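Vendel CD Catalog: README

Listing data for 2,161 used and new CDs, exported from the Zorno shop database in October. One row per disc.

Fields: sku, artist, title, label, format, stock, notes
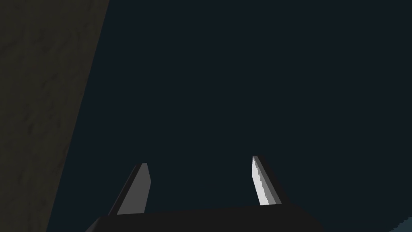 Stock is 0 for sold-out titles. We keep those rows so alert sign-ups still match.

Box sets get one sku, whatever the disc count. There are 139 of them. 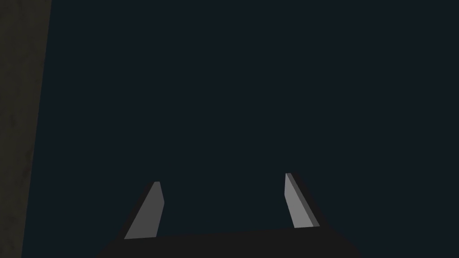

Sleeve color is a free-text field in notes. Loïc Pruvost typed most of it by eye, so a very dark navy blue like the background here may be entered as navy, dark blue or black. Search all three.
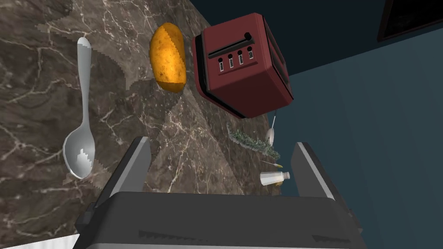 Version 2 fixes swapped artist and title fields in 100 rows.

Corrections go to Toshiko Ichikawa.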